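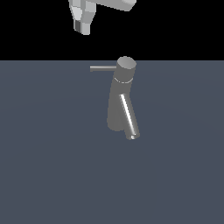
问题还是那个:Simska 里 Yupanqui 议会辩论的发言人对不上。外交部长名下挂着反对党的话,反对党名下挂着委员会主席的话。早上有读者来信,说部长怎么可能在 Zastisham 停火线那场辩论里喊“观察团应当立刻撤出”,她一周前才投票赞成延长。查了,确实不是她说的。是后排一位反对党议员说的。已引用这句话的稿子有两篇,一篇社论一篇简讯,都先挂更正。另外后台的“待核”标签请顺手改掉,现在深灰字压在黑底上根本看不见,要上图那样,浅灰和白衬在黑底上,扫一眼就知道哪条没核过。优先级:高。

工单状态:处理中
模块:发言归属 / 人物索引
提交:编辑部政治组
接手:Édgar Ayala

复现步骤(凑合看)
打开 Simska,进“全体会议”,选停火线延期辩论下午场。
按人物筛选,选外交部长。
往下拉到 16:40 以后。
能看到一段说观察团“只会替对方数我们的卡车”的话。语气就不是她。
再点“原始记录”,跳到议会公报扫描件,那一页左边印的是席位号,没有名字。

预期:席位号对应当时坐在那个席位上的人。
实际:对应到了别人。

09:15
先排除翻译。我拿原文和译文逐段对了停火线那场,译文没错,谁说的就是谁说的那段,只是名字贴错。翻译组可以不用管了,别再转给他们了,他们已经被转了三次。

09:40
排除搜索缓存。清了,没变。换浏览器,没变。让 Gellden 那边重启索引节点,他们说要走流程,先不等。

10:05
导出全部辩论条目,2,771 条。按公报席位号重新比对了一遍,不一致的 1,041 条。比想的多。早上以为就一场辩论的事。
不一致的集中在三类议题:停火线观察团、港口制裁豁免、难民安置拨款。都是外交委员会排的会。财政和教育的辩论几乎没事。

10:20
为什么财政的没事?财政委员会的公报印全名。外交委员会的只印席位号。这个差别以前没人记在文档里,现在记上。

10:50
有点眉目。议会二月改选过委员会,党团重新排座位。执政联盟少了一个小党,小党那几位从中间挪到右后排,外交部长从第二排换到第一排靠过道。席位号没变,坐的人变了。Simska 用的席位表是改选前那份。
所以二月以后外交委员会的发言,全部按旧座位在认人。

11:10
给政治组的说明,请转给正在写稿的同事:
1. 二月以后的外交类辩论,暂时不要直接从 Simska 引“某某说”。
2. 急用的话,去看议会录像,听议长点名。
3. 社论里“部长态度摇摆”那一段整段有问题,论据是两条错挂的发言。这不是改个名字能解决的,作者要自己看。
4. 读者来信先回一封简短的,承认归属有误,正在核。别写“技术原因”,写清楚错在哪句。

11:35
社论作者来电话,不太高兴。他的意思是部长本来就摇摆,就算这两句不是她的,还有制裁豁免那次。我查了,制裁豁免那次也是错挂的。是她的前副手说的,人家现在是独立议员,坐她原来的位子。
作者沉默了一会,说那得重写。
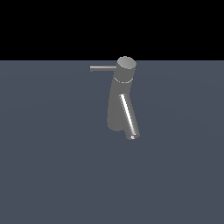
Ruth Rengifo 回复:我不同意先上批量修复。席位表换新的没问题,但议会有个习惯你们没算进去,代理主持的时候副议长坐议长席,他的发言会被记成议长的。二月前就这样,旧表新表都救不了。还有一件更麻烦,插话。反对党在停火线那场一共打断部长好多回,公报把插话缩进去印,不另起席位号,系统就当成部长自己在讲。“替对方数卡车”那句到底是插话还是正式发言,你们确认过吗?如果是插话,更正启事的措辞就不一样,插话不入正式记录,议员可以否认的。建议先把更正稿给我看,再动库。

12:10
回 Ruth:确认过。公报那页有独立席位号,是正式发言,排在登记名单里。录像也对得上,议长点了他的名,给了两分钟,他讲超了被关话筒。更正启事可以写“正式发言”。
插话的事你说得对,我没算。加进范围。

12:30
把范围重新写一下,免得越改越大:
(一)席位表过期,二月以后,外交委员会。主因。
(二)代理主持,全时段。
(三)插话并进主讲人,全时段,但只有外交委员会的公报受影响,别的委员会插话单独成行。
(四)人物头衔。改选后有人升有人降,页面上还写旧头衔。“前发言人”写成“发言人”,这个容易惹麻烦,党团办公室会打电话来。

12:45
党团办公室已经打电话来了。不是为头衔,是为卡车那句。他们承认是自己议员说的,要求我们别删,说那是党团正式立场,挂在部长名下等于白送她。行吧。答复:不删,改归属,改完附公报页码。

13:20
新席位表拿到了。议会秘书处发的是扫描件,手写改过两处,其中一处看不清是 3 还是 8。打电话问,秘书处午休。先空着。

14:05
秘书处回了,是 8。顺便问了小党那几位的座位,说是还在跟执政联盟谈,谈成了可能又要挪。要是观察团延期下一轮表决之前又挪,表就又过期。这个不是我们能管的,但系统得能接住。
需求:席位表要带生效区间,不要一张表用到底。一个席位在不同时间段对应不同的人,查的时候按会议日期取。
这个早该有。当初立项的时候政治组提过,预算里划掉了。

14:30 测试库跑第一遍
只换席位表,不碰插话和代理主持。
1,041 条里面对上 1,012 条。
剩 29 条。看了下,代理主持和插话都有,还有一条是公报自己印错,席位号印成了一个缺席的人,那天他在边境视察,当晚新闻里有他。
公报印错的那条怎么办?Ruth 意见:保留公报原样,我们加编者注,不替议会改记录。同意。

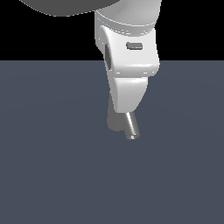 编者注的格式吵了一会,记一下结论。公报原文和我们加的说明必须分开,读者要一眼看出哪句是议会印的,哪句是编辑部写的。以前混排,灰字接在正文后面,上次制裁豁免那篇就被别家媒体整段抄走,把我们的注当成议员原话登了,后来他们更正,我们也跟着挨骂。现在定:上下两块底色,中间一条笔直的硬边,像图里黑底跟灰蓝地面相接的地方那样,不要渐变,不要圆角,不要半透明。注的开头固定写“编者注”,后面写依据,页码或录像时间,没有依据的注不许发。

15:10
插话规则。写了个粗的:缩进行、带破折号、后面跟主讲人续讲的,判为插话,发言人标“议席插话(未具名)”,除非议长当场点了名。
不猜人。宁可写未具名。有同事说听声音能听出是谁,听声音不算依据。尤其停火线这种话题,挂错一句“叛徒”,人家真会告。

15:25
抽查。从改过的里面随机拿 20 条,我和 Ruth 各看一遍,互相不通气。
结果一致的多,有一条分歧:难民安置拨款那场,委员会主席中途离席,代理主持是他本党的人,用“我们委员会认为”开头。我判代理主持个人发言,Ruth 判委员会立场。
Ruth 的理由:按议事规则,代理主持宣读委员会书面意见时,算委员会的。
我的理由:他没在读,录像里他是看着人讲的,而且后半段在骂财政部拨款太慢,书面意见里没有这段。
最后拆成两条。前半段委员会立场,后半段个人发言。麻烦但是准。

15:50
Gellden 终于重启索引节点了。早上提的。重启完人物页反而空了一半,部长名下一条都没有。吓一跳。看日志是在重建,等。

16:15
还在重建。期间政治组有人来问,是不是部长的发言被撤了,外面已经有人截图说“编辑部删除部长全部停火线言论”。发个短说明挂在人物页顶端:

“本页发言归属正在核对,暂时显示不全。没有任何发言被撤下。核对完成的条目会附公报页码。”

不要加别的,不要解释席位表,没人要看这个,看了又会问为什么现在才发现。(这个问题内部要答,见下面)

16:40
重建完。部长页恢复,卡车那句已不在她名下。反对党议员页多出来一批,他本人可能会意外,二月以后他的发言差不多全在别人名下待着。

17:05
为什么现在才发现。内部答复:
改选之后政治组写外交稿大多直接看录像,不太用 Simska。停火线延期那场太长,从下午开到夜里,没人有空看完,就都去 Simska 搜引语了。一搜就中招。
还有,错挂的内容碰巧“读起来像”。独立议员以前是部长副手,讲话腔调一样,用的词也一样。系统里看着毫无破绽。只有卡车那句太冲,才露馅。
这条我觉得比代码的事重要。引语看着顺不等于对。

17:20
生产库方案,给 Ruth 过目:
先上带生效区间的席位表。
再上插话规则和代理主持规则。
每条改动留旧值,能退回。
改过归属的条目,页面上显示“归属已更正”,点开能看原来挂的是谁。Ruth 要求这一条不能省,她说政治类档案悄悄改名字,跟议会自己悄悄改公报没区别。同意,本来就打算留。
头衔单独一批,跟这个分开上。

17:45
Ruth 批了。附带一句:更正启事里“因系统故障”五个字拿掉。拿掉了,跟早上说的一个意思,我自己倒忘了。

18:30 上线
席位表:完成。
插话:完成,有报警,某场夜会全是插话,规则把整场都标成未具名。那场是不信任动议,吵成一锅粥,倒也不算错。人工看一遍再说。
代理主持:完成。
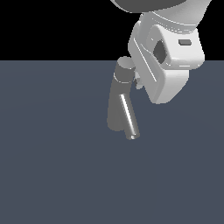 夜会那场看完了。大部分确实是插话,少数是议长点名之后被淹掉的正式发言,公报印的时候排版偷懒,全部缩进。按录像把点过名的捞出来,其余维持未具名。不信任动议的提案人陈述那段是完整的,没动。

19:10
制裁豁免那篇社论,作者交了重写稿。标题换了,论点也换了,现在写的是执政联盟内部在豁免问题上分成两派,部长反而是前后最一致的那个。引语全部带公报页码。Ruth 看过放行。旧版保留,顶上挂更正。

19:25
读者来信回了。对方又来一封,说谢谢,然后指出难民安置拨款那场还有一处头衔错,安置事务协调员写成了安置事务部长,这个国家压根没有这个部。记入头衔那批。

遗留
头衔批次,未开始。
小党座位可能再变,等秘书处通知,收到后政治组发到本工单。不要口头说。
Gellden 重启节点要走流程的问题,另开单。改归属的时候不能再等大半天了。
其它议会的档案是不是也按席位号认人,没查。邻国那个上院好象也是,待确认。
夜会录像有一段没声音,大概议长敲槌那会儿,话筒没开,那段维持公报原文,加编者注。

补:星期日
秘书处来通知,小党留在右后排,不挪了,联盟没谈成。席位表不用改。观察团延期下一轮表决照原定排期。
政治组问表决当晚能不能直接从 Simska 引。可以,二月以后的外交辩论已全部按新表,但夜会如果再吵起来,未具名的就写“有议员插话称”,不要自己填名字。

Édgar Ayala
工单转为“观察中”,表决那场入库之后再关。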